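Drokulen
Two-arm planning and control software

Drokulen is a software package for running two robot arms over one shared work surface. It takes in what the cameras see, works out where the parts are, plans a path for both arms together and sends the commands out to the joints. You can use all of it, or just take the planner and keep your own vision (plenty of people do, and it works very well that way).

We wrote the first version because we were fed up with taking turns. The usual way to keep two arms out of each other's way is to draw a line down the middle of the table, or to lock one arm while the other moves. Both are safe and both are slow. Drokulen treats the pair as one machine with a lot of joints, so the arms can reach across each other's half whenever there is room to do it.

What's in the package

Planner. Plans for both arms at once and keeps a clearance between every pair of links, including the grippers. The default clearance is 18 mm and you can set it separately for each link. If a part moves while a plan is running, the planner starts from where the arms are now and carries on, without going back to a home pose first.

Cable model. This is the bit we get most excited about! Cables on the outside of an arm are a nuisance to plan around, so most planners leave them out. Ours gives each one a soft loop shape, set by its two fixing points and its length, and keeps the other arm clear of it. It isn't a full physical model and it doesn't try to be. Measure your cable, type the length in, and the planner will stop threading a gripper through the loop.

Part finder. Looks for flat and shallow parts on a plain background and gives back a position, an angle and a score. Shiny metal is hard, and we spent most of July on it. Long ridges throw bright streaks that can look like edges, so the finder now checks the outer rim before it trusts anything inside. A sheet of plain brown paper over a white table helps a great deal, and it's the cheapest upgrade we know of. 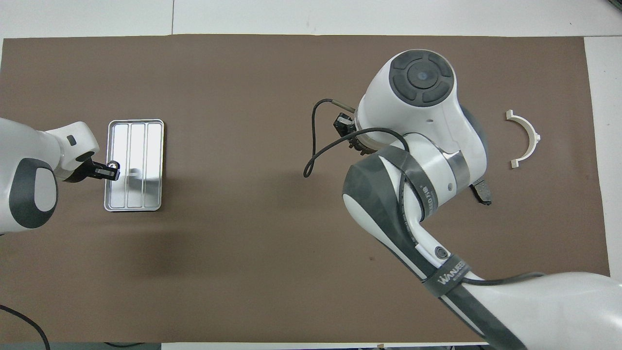 Rampersad
Perception lead, Drokulen, Gudthorpe workshop

The silver tray with the long channels is a part I keep coming back to for tuning. Its corners are rounded, so you can't lean on a sharp corner to get the angle, and the raised rim leaves a faint shadow on the paper that an eager edge detector will happily add to the part. The white half-ring over on the other side is a different sort of job – it's flanged at the ends and open on one side, and the finder has to treat the gap as a gap.

If you are setting up your own parts, start with the rim width and the score limit and leave everything else alone for the first day. I run the score limit quite high and let the finder say "don't know" when it isn't sure. A missed part costs you one more look. A wrong angle costs you a lot more than that.

Replay viewer. Every run is logged, and the viewer lets you step through it with the planned and measured paths drawn over each other. Our own test set holds 2,822 logged runs, and each release is checked against all of them before it goes out.

What you need

Two arms that accept joint commands, at least one colour camera with a view of the whole surface, and a Linux computer with 12 GB of free memory. A new plan takes around 460 ms on our workshop machine. The two arms don't have to be the same make or size.

Works with Kovar

Kovar is our gripper tool. It handles finger widths, closing force and grip checks, and passes them to the planner so that a half-open gripper is planned as a half-open gripper. Kovar comes with Drokulen and can also be installed alone.

Current release: 2025-10-27
Release notes, setup guide and sample logs are on the downloads page.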